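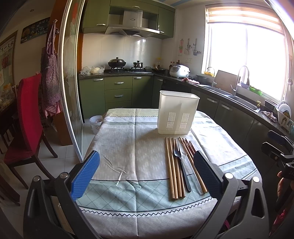

テーブルクロスは、食卓を覆う布の総称である。食器の音をやわらげ、天板を傷や汚れから守る実用品でありながら、部屋の印象を一枚で変えてしまう力をもつ、実に奥の深い布だ。文様は中央を控えめにし、縁に集める構成が古くから好まれてきた。淡い緑の帯に菱格子を並べ、その外側に黒いジグザグの縁飾りを添えた布はその好例で、皿を並べても縁の文様が隠れにくい。中央に長く残る折り目も、この布ならではの表情といえる。

語源と呼称
日本語では「テーブル掛け」「卓布」とも呼ばれる。卓布は主に古い文献や業界用語に見られ、家庭ではテーブルクロスの呼び名が一般的である。中央だけに細長く敷くものはテーブルランナー、一人分の食器の下に敷くものはプレースマットと呼んで区別する。

歴史
ヨーロッパでは古代ローマの時代にすでに食卓に布を掛ける習慣が知られ、中世の宴席では白い亜麻布が富と清潔さの象徴となった。当時の布は手や口をぬぐう役目も兼ねており、ナプキンが独立した品として広まるのはその後のことである。近世になるとダマスク織の卓布が宮廷で愛用された。同じ色の糸だけで花や狩りの情景が浮かび上がるその技法は、光の角度によって見え方が変わり、今なお見る者を驚かせる。

素材
亜麻は吸水性に富み、洗うほどに柔らかくなる。綿は扱いやすく染色の幅も広い。ポリエステルはしわになりにくく、乾きも早い。塩化ビニールを用いたものは拭くだけで手入れができ、日々の食卓で重宝されている。

菱格子の文様
斜めの線を交差させる菱格子は、織物でも捺染でも表しやすく、世界各地に見られる。染織研究家チェンゲ・シャールケジは、ヴェレシュの町に伝わる卓布を調べ、縁の文様を4つの系統に分類した。なかでも菱格子と山形の線を組み合わせた系統は変化に富み、236点の布から確認されている。線の太さや間隔が少し違うだけで、布全体が軽やかにも重厚にも見えるのだから面白い。
同町のトレルニヴィコ織物館は、卓布を中心に3368点の布製品を収蔵する。図案家ヴィルモシュ・ヴィダの下絵帳もここにあり、一本の波線を何度も引き直した跡からは、細い線にかけた情熱が伝わってくる。毎年11月には収蔵品の一部が実際の食卓に掛けて公開され、平らに広げた展示では分からない垂れ下がりの美しさを味わえる。

寸法と手入れ
垂れの長さは、普段使いでは20から30センチメートルほど、正式な席ではそれより長く取るのが通例である。亜麻や綿の布は、やや湿り気が残るうちに裏からアイロンを当てると、文様の発色を保ちながら美しく仕上がる。長くしまう場合は、折る代わりに筒に巻いておくと筋がつきにくい。

関連項目
ナプキン
テーブルランナー
ダマスク織
菱文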